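Evening thread, because I spent all of April on this one station and I want to write it down before I forget. How we keep a pair of hand-held grippers in good order. We use them at Starnholm to record small desk tasks. Long, sorry.

1/ The station is very simple. One small table, one chair, two grippers, one object. A person sits and does the task with the grippers in place of fingers. The same finger shape goes on the arm later, so if the fingers are wrong in my hand, they are wrong everywhere.

2/ Our pair came from Studora with a sheet of setup notes. The notes are good but short. They tell you how to mount the marker cube. They don't tell you how to notice that the cube has moved by one millimeter after a week of use.

3/ So, the cube first. Each gripper has one, with black square patterns on the faces. The tracking software reads the patterns and knows where the gripper is. If the cube turns a little on its mount, the software is still happy. It gives you a nice clean path that is wrong.

4/ My check for this: I made a wooden block with two slots. Both grippers go in the slots before the first session, and I compare the distance between the cubes with the number from setup day. Ours is 126 mm. When it reads something else I stop and look at the screws.

5/ Most times it is the rear screw. We had thread locker on the front one only, my mistake from the first day. Now both have it. Use the weak type, you will want to take the cube off again.

6/ Cleaning the patterns. Dry cloth, no alcohol. I used alcohol once and the black became a little gray in one corner, and the detection started to drop out when the blinds were open. I printed a new set of faces and lost one morning.

7/ About light. Matte print only. Glossy paper looks very sharp to you and terrible to a camera near a window. We keep the blinds closed during recording, all sessions the same. It is less pleasant for the operator but the exposure stays stable.

8/ Fingers. They wear at the tip, on the inner side, where you cannot see it easily. I close each gripper on a strip of paper and pull. If the paper slides out, the tips go to the replacement box. Last pair lasted 700 closings, which was less than I hoped for — buttons and handsets are hard plastic and they eat the tip.

9/ Change the tips in pairs! I changed only one finger in the beginning, to save material. Then the gripper closed off center and everything it picked up turned a little to one side. It took me two days to understand this.

10/ The hinge gets one small drop of dry lubricant. Not oil. Oil collects dust, and it also travels to your fingers and from there to the cube faces, and then see post 6.

11/ The task now is the desk telephone. It is a nice test for maintenance, because a keypad button is small and you feel immediately if one tip is bent. With the toaster we had before, you could work with bad tips the whole afternoon and not know.

12/ My colleague from the Rattanakul lab asked why we don't put the phone in a fixture. We tried. When it is fixed, the operator pushes much harder, and the tips wear faster. So the phone stays free on the table, near the front edge, where the arms don't have to stretch.

13/

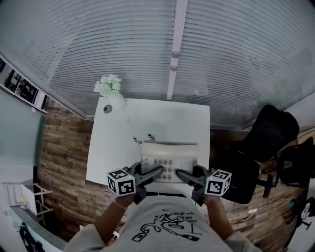 How often do you have to calibrate the pair again?
After every tip change, and in any case after 19 sessions. The block check from post 4 is done every day, but it is only a check, it does not replace the calibration.

14/ Calibration takes me 4 minutes per gripper when I am not interrupted. Open fully, close fully, write down both widths, repeat. If the closed width is not the same twice, I clean the hinge and begin again.

15/ Spare parts I keep in the drawer: tips, rear screws, one printed set of cube faces in a flat envelope. The envelope is important — a face with a fold in it is garbage.

16/ Next month we get the second station, with the Onley mounts, which clamp the cube from two sides. I will post the block numbers for both when I have them. If somebody uses these mounts already, please tell me if the clamp leaves marks on the print.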